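Handheld gripper for bedding tasks: Griromden vs Noto jaws, which one are you keeping?

knurl_316
Posted 7:42 am
Quick one before work. Been switching between the Griromden jaws with the flat blue pads and the bare Noto fingers. Task is quilts and blankets on a bed, pinch an edge, drag, fold over. Blue pads on for this one. 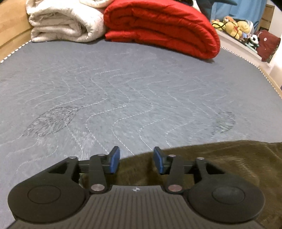 pastramibot
Noto, no contest. Flat pads are great on boxes and cups, then you try to get under one layer of a thick quilt and you're just pushing it away. Bare tips dig in. Did 400 grabs on each last October, and the pads missed way more on the first try.

knurl_316
Missed on what though? Thick stuff or sheets? I get the opposite. Noto tips slide right off anything shiny. Pads are slow to get a bite but once it's in there it stays.

pastramibot
Mostly comforters, a few towels. Cotton covers, nothing shiny. OK fair, maybe that's the difference.

lowtorque
You're both testing the operator. Somebody with a month on the pads will beat somebody with a day on the tips, every time. Swap people halfway thru and run it again.

pastramibot
Same operator both sets. Me. And I'd had the pads longer.

lowtorque
Then you were tired for the second half, whichever one that was. Shuffle them.

pastramibot
...ok yeah I ran all the pads last

greasefitting
What controller is reading the jaw width? Had a Kravchuk board that lagged enough to make every soft grab look late. Blamed the pads for weeks. New firmware, problem gone. Check that before buying anything.

knurl_316
Kravchuk here too, older one. Didn't know there was new firmware. Link?

greasefitting
Their downloads page, very bottom. Build 108. Don't take the one above it, it resets your zero on every power up.

tinpan_alley
108 broke my width calibration completely. Had to close the jaws on a gauge block and redo the whole table. Just a warning. I went back to the old one and I'm fine with the lag.

greasefitting
You have to clear the old table first. It's in the notes.

tinpan_alley
It's in the notes NOW

lowtorque
Camera matters more than any of this imo. Wide lens up close, the tips look farther apart than they are and you close early. I moved mine back 5 mm on a Neltgate bracket and quit missing blanket edges. Cheap fix.

pastramibot
5 mm? No way that does anything

lowtorque
Try it. Then recalibrate, obviously — the marker sits in a different spot in view after you move it and your pose will drift if you don't.

knurl_316
Don't have the bracket. Could shim it I guess. Would rather change one thing at a time, firmware first, then jaws in shuffled order like you said, same quilts. Plushy blankets as a seperate group, the pads seem to do fine on those and I don't want them padding the score (sorry).

greasefitting
Log the first try and the final grab in different columns. Two different questions.

pastramibot
Still say Noto. Will rerun mine shuffled tho, and if the pads win I'll post it here.

knurl_316
Deal. Flashing the board tonight. Anybody got a copy of the old build in case it goes sideways?

tinpan_alley
Yep, DM me.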